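4.2 Comparing the two grippers on basket-to-tray transfers
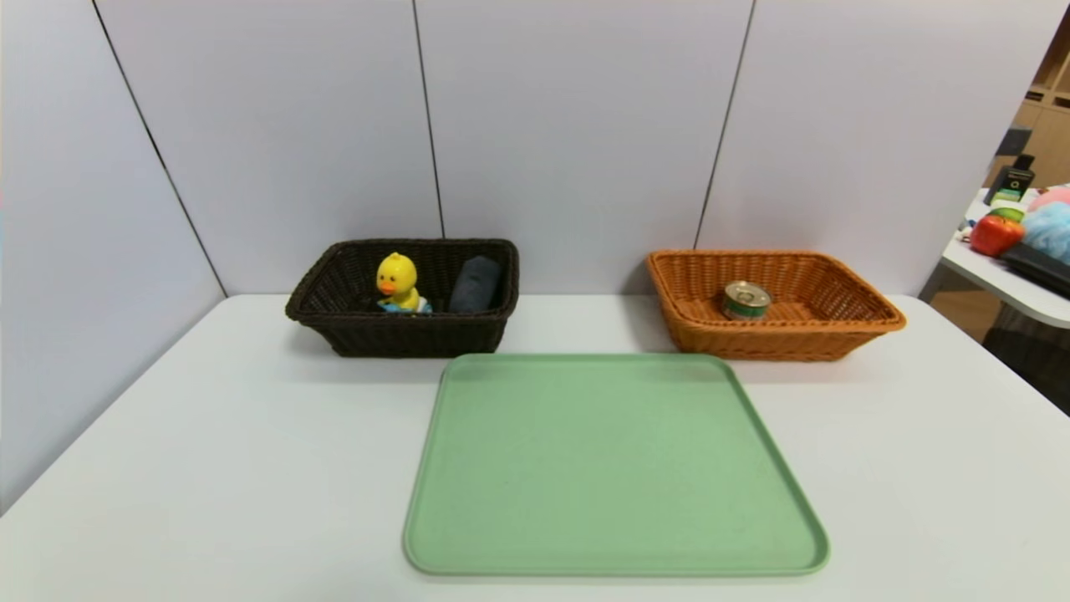 Irena Kurek objected to this part of the study before a single trial had been run: a gripper comparison that changes the fingers and the controller at once, she wrote in the margin of our plan, compares nothing, and we would spend the discussion section apologizing for it. We took the point. The controller, the arm and the head camera were held fixed throughout, and only the hand was swapped.

Figure 3. Head camera view of the transfer station, with two wicker baskets at the back of the table and the green tray in front. The rubber duck and the rolled gray object are in the dark basket, the small can in the lighter one.

The two hands under test were the Orgate, a parallel gripper with flat rubber pads, and the Falturwood, a three-finger underactuated hand that closes around whatever it meets, including, on several memorable occasions, the basket. Both were mounted on the same Ernstead arm with the same wrist adapter. The task is easy to state. The operator calls out an object, the arm picks it from its basket, and the object has to end up on the tray and stay there after the fingers open.

Each hand completed 35 trials per object. A trial was scored as a failure if the object was dropped outside the tray, if the basket was dragged more than a hand's width, or if the arm stopped on a force limit. We had at first planned to score basket dragging separately, until we noticed that one hand did so much of it that the separate score had become the main result.

The duck was expected to be the hard case. It has no flat sides to speak of, and its head offers a tempting grasp that tends to rotate the rest of the toy on the way up. The Orgate went for the head nearly every time and mostly got away with it. The Falturwood preferred to surround the body, a sound idea on an open table and a poor one inside a basket, where the outer finger needs room that the wicker does not provide. When it did get a grip, though, the grip held, and we recorded no drops in transit.

The can was supposed to be the easy case. It is small and sits low, and with the can tilted, as in Figure 3, the depth image has the shiny lid to contend with. The Głowacki grasp planner, which we used unmodified for both hands, treated reflections from the lid as a hole in the can and proposed grasps accordingly. The Orgate's narrow fingers could recover from a bad proposal by sliding down the side until they met something. The Falturwood needed the full approach to be right from the start, and 6 of its trials on this object ended in a force stop against the floor of the basket.

Releases deserve a word. The tray has a low lip and a smooth surface, and a can set down at an angle will find its way to the lip and wait there. We lowered the release height twice during piloting and then left it alone, since each change cost us another afternoon of recalibration – and since the operator had started to predict the results out loud.

Two limitations should be kept in mind. The basket positions were fixed, so neither hand was tested on a basket turned toward the arm. We also replaced the Orgate's pads once, in December, after the left one began to peel. Trials on either side of the change were pooled. Kurek has asked for them to be reported separately, and they are, in the appendix.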